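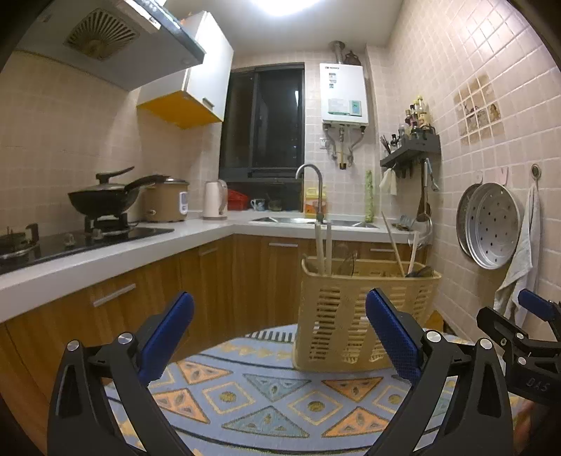 Hard Water in the Kitchen: Frequently Asked Questions

2018-03-06
By Maricel Villanueva

These answers cover the calls we get most often at the Kisero service desk in Lirville. They apply to houses and apartments on the municipal supply. If you have a private well, get a full lab test before buying any equipment.

What is hard water?

Water that carries dissolved calcium and magnesium. Both are picked up from rock and soil, mostly limestone and chalk. Hardness is reported as milligrams per liter of calcium carbonate (mg/L) or as grains per gallon (gpg). One grain per gallon equals 17.1 mg/L. Parts per million is the same as mg/L for this purpose.

Is it safe to drink?

Yes. Calcium and magnesium are ordinary parts of the diet. Hardness is a nuisance for plumbing, appliances and cleaning. A hardness test says nothing about lead, nitrate or bacteria, and a softener is not a treatment for any of them.

How do I find out how hard my water is?

The utility's annual report usually lists it. For a reading at your own tap, use a drop-count titration kit. Fill the vial to the line, add the reagent one drop at a time, swirl after each drop, and stop when the color changes. The number of drops converts to grains using the chart in the kit. Test strips are faster but read in wide bands. They will tell you soft from hard. They will not give you a number good enough to set a softener.

Test the cold tap, with the softener on bypass if you have one. Hot water may already have dropped part of its hardness in the heater.

Why do I get scale in the kettle but not in the water pitcher?

Heating drives carbon dioxide out of the water. Calcium bicarbonate, which dissolves, then turns into calcium carbonate, which mostly doesn't. The result is the white or gray crust on the kettle floor and on heating elements. The part of hardness that behaves this way is called temporary hardness. The rest, mainly sulfates and chlorides of calcium and magnesium, stays in solution when the water is boiled.

A pitcher in the refrigerator will show very little. If it is left half full for weeks you may find a ring at the water line, which is evaporation.

How do I descale a kettle?

White vinegar and water in equal parts, enough to cover the deposit. Warm it, switch off, and leave it for an hour. Pour out, rinse, boil one full kettle of plain water and discard that too. Citric acid works as well and smells less – use one level tablespoon per quart. Check the kettle manual first. Some makers rule out vinegar for certain seals and finishes.

Do not mix any acid descaler with bleach. The mixture gives off chlorine gas.

Why do dishes and utensils come out of the dishwasher with white spots?

There are two causes and they need different fixes. Spots that wipe off with a cloth dampened in vinegar are mineral deposits left behind as drops dry. Haze that stays after the vinegar test is usually etching, which is permanent damage to the glass. Etching is more common with soft water, too much detergent and high wash temperatures.

For mineral spots, fill the rinse aid dispenser and turn its setting up one step at a time. Run each setting for several loads before changing it again. Dark items show deposits first, so a black ladle or a black serving spoon makes a better check piece than a white plate.

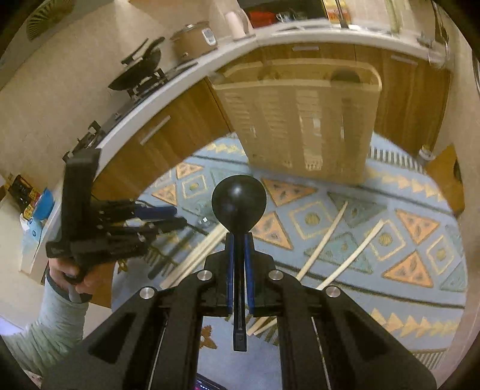 If rinse aid at the highest setting doesn't clear the problem, look at water temperature next. Run the hot tap at the sink until it is fully hot before starting the machine. The first fill in many dishwashers comes straight from the supply line, and if that line has been standing it delivers cold water.

Does hard water harm wooden utensils?

Not in a way we have been able to measure. Wood suffers from soaking and from dishwasher heat, whatever the hardness. A chalky film on wood is removed by wiping with dilute vinegar, rinsing and drying upright. Food-grade mineral oil afterward is optional.

Why won't my dish soap lather?

True soap reacts with calcium to form an insoluble curd, and it can't lather until the calcium has been used up. Most dish liquids sold today are synthetic detergents and are much less affected. If you make or buy real soap for the kitchen sink, expect to use more of it.

How does a softener work?

The tank holds resin beads loaded with sodium. Hard water passes through, calcium and magnesium attach to the resin, and sodium goes into the water in exchange. When the resin is used up, the unit flushes it with brine and sends the hardness to the drain. This is regeneration. It normally runs overnight, and most single-tank units supply unsoftened water while it is under way.

What size do I need?

Multiply daily water use in gallons by hardness in grains. Say a household uses 100 gallons a day and the test shows 32 grains. That is 3,200 grains per day. A unit with 32,000 grains of nominal capacity would on paper go ten days between regenerations. In practice we plan on less. The nominal figure is reached only at the heaviest salt dose, and a moderate dose uses salt more efficiently.

Dissolved iron adds to the load. Harpreet Leclerc does our sizing calculations and will ask for an iron figure on any well supply.

Will softened water add sodium to my diet?

A small amount, in proportion to the hardness removed. Softening takes in close to 8 milligrams of sodium per liter for each grain of hardness. People on a sodium-restricted diet should ask their doctor. The usual arrangement is to leave the kitchen cold tap on the unsoftened line. Potassium chloride can be used in place of salt in most units. It costs more and may need a higher dose setting.

Do magnetic or electronic descalers work?

We don't sell them. Published results are mixed, and they don't take any calcium out of the water. A titration before and after one of these devices will give the same reading.

What about a filter pitcher or a faucet filter?

Plain activated carbon handles taste and chlorine and leaves hardness alone. Some pitcher cartridges also include an ion exchange resin that reduces temporary hardness. Those help with kettles and coffee makers until the cartridge runs out, which happens sooner in hard water than the box suggests.

My faucet flow has dropped. Is that scale?

Check the aerator first. Unscrew it, note the order of the parts, and soak the screen in vinegar for 30 minutes. Brush and refit. If flow is still low on the hot side only, the restriction is likely in the cartridge, the hot shutoff valve or the heater outlet. If both sides are low, look at the supply valve to the house and the pressure regulator.

Should I turn the water heater down?

A lower setting slows scale formation, but it shouldn't be the only consideration. Bacteria can grow in a tank kept too cool. Follow the heater manufacturer's guidance and local code. Flushing sediment from a tank heater once a year does more good in hard water areas than a change of a few degrees.

The salt level in my brine tank never goes down. Why?

Most often a salt bridge. A hard crust forms across the tank with a gap beneath it, and the water no longer reaches the salt. Push a broom handle down gently along the center. If it breaks through into open space, break up the crust and start a manual regeneration. Don't strike the walls of the tank. Bridging is more common in humid basements and in tanks filled to the top, so keep the level at 80 percent or lower.

Who do I contact about a rental unit?

Ask the owner or building manager first. Anything connected to the plumbing needs their consent. For the Dhillon buildings, requests go through Yvette Bélanger at the leasing office, and she schedules the visit with us.

Can you test a sample if I bring it in?

Yes. Use a clean bottle, rinse it three times with the water to be tested, fill it completely and cap it. Label it with your address and the tap used. Hardness tests are done at the counter by Jaxon Bergeron while you wait. Iron and pH are sent out, and the February price list still applies to both.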